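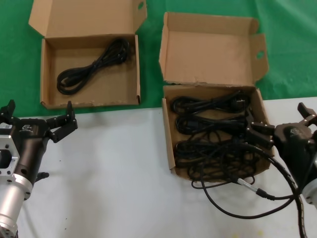
1/ 八月开始弄的这套双臂,目前在做一件事:把成捆的电源线从一个纸箱夹到另一个纸箱。项目代号 Brirkisska,名字是 Lucía Herrero 随口编的,写进文件夹之后就没再改。地方在 Coreo,我们几个人合租工位的共享工坊。这串帖子按主题记,先后顺序有点乱。

2/ 为什么选电源线。工坊里旧设备拆下来的线很多,扎好了没人用。线是软的,会互相勾住,夹一捆常常带起另一捆。之前我练过夹方块,夹得很稳,换成线之后成功率直接掉下去了。想学点东西的话,线比方块合适。

3/ 两条臂是二手的,从 Vunness 清库存时买的,说明书缺页。夹爪是后来另配的,两指平行开合,原装指尖太滑,夹黑色线皮会慢慢往外溜,换了带纹理的指垫以后好很多。指垫的纹理方向有讲究,横着夹线时纹路要和线垂直。我第一次装反了一边,过了两个晚上才发现。

4/ 法兰孔位和夹爪对不上,Brisa Orozco 帮我铣了转接件。她用的是工坊那台老铣床,主轴有点晃,孔偏了一点,锉了几下装进去了。装好后先空载跑了一晚上开合,再看螺丝有没有松。松了一颗,上了螺纹胶。

5/ 夹爪的线缆要留余量。最开始我把线贴着臂扎得很整齐,手腕一转到极限就把接头拽松,数据断掉,控制程序报超时。现在外面套螺旋护套,在手腕处留一个大弯。看着不利索,但没再断过。

6/ 桌面铺绿布。原来直接在白桌面上做,顶灯反光,深度图上全是洞。布一铺,洞少了大半。布会皱,夹爪压下去的时候布也会跟着走,所以用金属夹子夹在桌沿上。夹子夹远端那一侧,近端留给箱子,手臂经过时碰不到。

7/ 布的缺点:皱褶本身有高度。我的程序判断桌面高度是拟合一个平面,皱褶多了平面就偏高,夹爪会停在线的上方夹空气。现在改成只取箱底的高度做参考,桌面高度不再参与计算。

8/ 箱子用的是快递纸箱,没去买塑料周转箱。Lucía 认为塑料箱尺寸一致,调起来省事,她说得对。我坚持用纸箱的理由是便宜,撞坏了不心疼,而且每个箱子的翻盖姿态都不一样,程序不得不去看,没法背坐标。这一点我们到现在意见还不统一。

9/ 翻盖是个大麻烦。盖子立着的时候会挡住腕部相机,盖子半倒的时候夹爪下去会先碰到盖子。试过把盖子全部剪掉,箱子变软,一夹就变形。后来留着盖子,在路径规划里给每个箱子加了一圈禁区,从正上方进,从正上方出。

10/ 禁区宽度我设的是 30 毫米。设小了刮盖子,设大了靠箱壁的线够不着。靠箱壁的线现在让夹爪转个角度再下去,手指的开合方向和箱壁平行。这个规则很笨,写了几行判断语句,先用着。

11/ 腕部相机的安装位置改过。装得太靠前,只能看到手指和一小块箱底,丢了上下文;往后挪之后,手指占画面底部,箱子和桌子远处都在画面里。

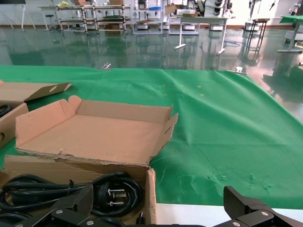
视野变大的代价是背景也进来了,货架、凳子、地面反光都在里面。训练用的画面我没有裁掉背景,但每次开工前会检查一下有没有人把东西堆到桌子后面的过道里。有一次别人搬来一块反光板靠在墙边,当天的检测结果就明显变差。

12/ 关于检测。我没有去分割每一根线,试过,做不到,线和线之间颜色一样,影子也一样。现在的做法是找“捆”:成圈的、有一定厚度的一团。插头单独检测,插头的金属片在画面里很显眼,看到插头就能大概推断那一捆的朝向。

13/ 插头也是陷阱。夹爪夹住插头时线还散在下面,提起来会拖出一长串,路上挂到箱沿。所以目前规定优先夹捆的中段,插头附近一小段不作为抓取点。扎带的位置最理想,扎带两侧的线被勒紧了,夹上去不会散。

14/ 扎线的方式也影响结果。Brisa 扎的是长条的八字,我扎的是圆圈。八字的好夹,中间收得紧,两指一合就行。圆圈中间是空的,夹一边,另一边会耷拉下来。现在桌上两种都有,没有统一,我想让程序两种都能应付。

15/ 数据。遥操作录的,主从臂,人握着手柄带着动。到上周为止录了 510 段,目标是 1000 段。其中有一些是废的,比如夹到一半手机响了,人停在那里。废的我单独放一个文件夹,没删,以后可能拿来做失败样本。

16/ 录数据很累,主要是肩膀。主臂没有重力补偿,举着它做几十次之后手开始抖,抖动会原样录进去。Lucía 在天花板横梁上挂了一根弹力绳吊住主臂前段,手感轻多了。绳子偶尔会蹭到灯罩,所以动作幅度不能太大。

17/ 我们两个人录的数据风格不同。我习惯先悬停再下去,Lucía 是斜着直接进。混在一起训练,策略有时候会在箱口上方犹豫,来回晃。后来约定都从正上方进,之前斜着进的那批做了标记,训练时不用。

18/ 控制板是 Lenz 的旧型号,论坛里能翻到的资料很少。它有个毛病:上电后第一次回零,右臂会多走一小段再退回来。我没找到原因。现在的办法是回零之前把箱子都挪开,回零完成再摆回来。写在开机清单第一条,用红笔。

19/ 开机清单也贴在这里,照抄:
回零前清空桌面。
检查急停按钮能按下去也能弹起来。
检查布的夹子。
检查两个夹爪的指垫有没有翘边。
箱子摆到贴了纸胶带的位置附近,不用对齐。
先低速跑一遍空动作。

20/ 清单里“不用对齐”是后加的。一开始大家都很认真地把箱子对准胶带,训练出来的策略只认那个位置,箱子挪开一个手掌宽就夹到外面去了。现在每录几段就随手推一下箱子,有时候转个角度。录得慢了点,换来的是不怕挪。

21/ 左右臂怎么分工,改了 3 版。第一版两条臂各管一半桌面,中间的箱子谁都不敢碰。第二版右臂夹、左臂扶箱子,左臂扶的时候容易把箱壁压弯。现在这版两条臂都能夹,但同一时间只允许一条进入中间区域,另一条停在自己那侧等着。

22/ 等待的那条臂姿态也要定好。停得太高会挡另一条臂的相机,停得太低手指会勾到垂在箱外的线。现在停在箱子前沿外侧,手指张开。张开是为了下一步少一个动作,省的时间不多,我就是看着舒服。

23/ 纸箱的磨损比我想的快。箱子前壁上沿最容易破,夹着线往外提的时候,手指背面会蹭到那里,瓦楞纸一层层起毛。有人建议贴胶带加固,我试过透明胶,反光,又把深度图弄坏了。用纸胶带可以,但要经常换。我现在破了就继续用,破得太厉害再扔。
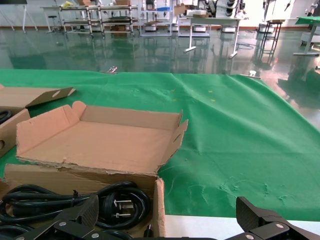
24/ 失败记录里出现最多的是“带起第二捆”。两捆线叠在一起,上面那捆的线圈套住下面的,一提就是一串。人会抖一下手腕把下面那捆抖掉,所以我让遥操作的时候也抖。策略学会了抖,但是什么都抖,只夹了一捆也抖。目前还没解决。

25/ 想过的办法:称重。夹爪电流能粗略反映负载,两捆和一捆的读数应该有区别。测下来区别是有,可长线短线差得也大,一捆长的和两捆短的分不开。另一个办法是提到箱口上方停一下,用另一只手腕上的相机看一眼。这个在写,代码还没合进去。

26/ 第二多的失败是放下的时候。松开手指,线挂在指垫边缘不掉。线皮有点粘,放久了的旧线更粘。解决办法很土:松开之后手指再开大一点,往上提之前左右移一小段。加了这个动作以后,挂线的情况少见了。

27/ 速度。现在比人慢很多,我也不打算追这个。慢一点撞了也只是把纸箱推歪。曾经把速度上限调高过一晚,右臂把一整箱线扫到了地上,捡线加重新扎线用掉的时间比省下的多得多。第二天就调回来了。

28/ 安全方面说一句。共享工坊人来人往,臂通电的时候桌边必须有人,急停放在伸手能按到的地方。Brisa 要求我们在工作区外面贴地线,地面是环氧的,胶带撕下来会留印,换了低粘的那种。

29/ 花费不列明细了,有人私信问过。臂是大头,其次是两个夹爪和腕部相机。控制部分基本是旧件。纸箱和线不要钱,绿布是从工坊的布料架上拿的,拿之前问过。

30/ 文件命名吃过亏。早期按“测试”“测试新”“测试最新”命名,后来自己也分不清哪批用的是旧相机位置。现在每段数据的文件夹里放一个文本,写谁录的、相机位置版本、指垫新旧、箱子摆法。写起来烦,查的时候有用。

31/ 有人问能不能直接用仿真。线在仿真里我做不好,要么像面条要么像铁丝,勾连的那种感觉出不来。路径规划和避碰是在仿真里先跑的,这部分够用。抓取还是在真桌子上试。

32/ 下一步:先把剩下的数据录完,再训练一版,重点看中间那个箱子。那个位置两条臂都能到,也最容易抢。然后把转接件重新铣一遍,Brisa 说主轴轴承换好之后再约时间。

33/ 图纸暂时不放,转接件的孔还要改,放出来别人照着做会装不上。指垫的尺寸可以给,要的话留言,写清楚你的夹爪手指宽度。控制板回零多走一段那个问题,如果有人在 Lenz 的旧板子上见过,也请告诉我。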